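Futuvberg opens up its board-handling kit to small repair shops

April 27, 2025

68 shares | 12 comments

Futuvberg has put its electronics handling kit on general sale, six months after a closed trial that began in October. The kit is called Rornden and it's aimed at repair benches, recyclers and college workshops that already own an arm and want it to do something more delicate than shifting boxes.

Until now you had to be on the trial list to get one. That list is gone. Anyone can order, and the firm says the first batch is already boxed up.

What you get for the money: a set of fingertip pads, a practice board, a holder for small parts and drives, a year of the control software, and access to the set-up line. What you don't get is an arm. Or a gripper body. Futuvberg assumes you have both and that they are in working order, which will put off a few buyers straight away.

The practice board is the bit the trial users talked about most. It's a plain mock-up of a motherboard with the awkward parts left in, so the processor, the slots and the latches can be gone at again and again without wrecking a real one. Replacement latches come in bags of 20. Trial sites asked for that, having got through the first lot faster than anyone planned for.

Drives are the other half of it. Recyclers handle a lot of old hard disks and most of that is still hand work, one at a time, all day. The software has a routine for presenting a drive to the gripper and another for putting it back, and a third for sorting by size is promised but not in the box yet. No date given for it.

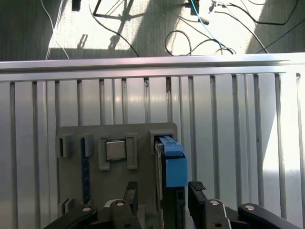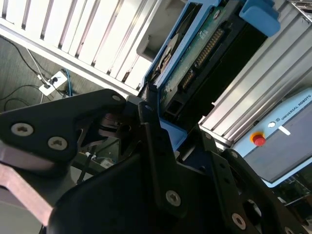
Rornden at work: the mock motherboard in the first picture, a hard disk drive in its blue fixture in the second.

We had a morning with the kit at the firm's Ploltness workshop. Set-up is the good part. The software asks you to guide the arm to a handful of points by hand, then works out the rest, and we were going inside 12 minutes with no help from the staff. The screens are clear, the words are plain, and there's a big undo.

Seating a processor went fine once the board was square on. If the board had been nudged at all, less so – the software stops and asks for a fresh guide point, which is the safe thing to do but gets tiresome by the fourth time of asking. Staff say a looser setting is coming. Latches were better than expected. Opening was reliable, closing wanted a bit more push than the default and there is a slider for that, buried two menus down.

Drives were slower than the brochure makes out. Not bad, just slow. A practised person would be well ahead. Against that, a practised person wants a lunch break, and the trial recycler in Toledo has been leaving its kit running through the evening with one member of staff looking in on it. They reckon on 140 drives a shift, mixed sizes, with the odd one put aside for a human to look at.

Cables are still a no. Ribbon cables, power leads, anything floppy. The firm is quite open about this and the manual says it in bold on the first page. Screws are also out, for the moment, though a driver attachment is on the list for later on.

Support is by phone and screen share, office hours only. Evening cover costs extra. Trial users gave the phone line good marks and the written manual rather poor ones; it has since been rewritten and the new version is shorter, with more drawings, but the index still points to the wrong pages in a couple of places. We told them.

Spares can be bought singly or on a yearly plan. The pads are the main thing that wears. The firm suggests swapping both togther even if only one looks tired, and the plan includes a set every quarter. The practice board can be returned for a refit for a small fee plus postage.

Prices are on request, annoyingly, and depend on which arm you have. Colleges get a discount and can take the kit on a term's loan first. Existing trial users keep their kit and move over to the full software at no charge, they just need to register agian before the old licence runs out.

Deliveries start with the Ploltness area and go out from there. Overseas orders are being taken but with a longer wait. Demo slots at the workshop can be booked through the Futuvberg site, bring your own boards if you like – they were happy for us to try ours, once we'd signed the form.

More when we've had a kit on our own bench for a few weeks.

Share this story (68)

Contact us | Corrections | © 2025 | Back to top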